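Is 774 demos enough for a clothes folding project, or are we kidding ourselves?

Posted by Ristell

I help out with a sixth form robotics club. Since February the students have been taking the hand-held gripper home and recording themselves picking up and folding clothes, mostly on their own beds. There are 11 of them and we now have 774 recordings. The plan is to train a model on the lot and put it on the school's arm for the open evening.

My trouble is that I don't believe it will work. We trained on the first batch and the arm went for the pattern on a duvet cover as often as it went for the shirt. The students say more data will sort it out. I've heard that before about other things. 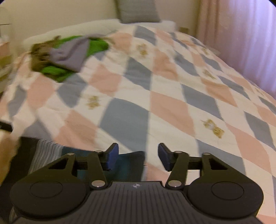

The bedding is different in every house, the light is different, and half of them move the gripper as if they're swatting a wasp. Do we carry on collecting, or stop and fix what we've got? We meet on Monday and I'd like to go in with an answer.

Laurențiu Buzatu

Stop collecting for a week. I'd want to see someone sit down and watch a good chunk of those recordings from start to finish before anyone makes another. When we did this at Ladari we threw out a fair few where the person had moved too fast and everything went to a smear.

I also wouldn't worry about the different beds. You want variety in the background. What you don't want is 11 people folding a T-shirt 11 ways. Write down one way of doing it, sleeves first or whatever you like, and make them stick to it. Then try the arm on one T-shirt on a plain sheet. If it can't manage that, a patterned quilt is hopeless and so is your open evening.

I'm doubtful about folding at all, to be frank. Picking up one garment and dropping it in a box is plenty for a school club.

Yusuf

just get more data, we had 2 people doing it and it was fine

Protico

Fine doing what, though? Ours was "fine" as well until someone changed the table cloth. Ristell, keep 18 or so recordings back from a house the model has never seen and check against those. It won't tell you how the arm will behave, but it's better than going on hope.

Contact us | Copyright of posts remains with their authors | Back to top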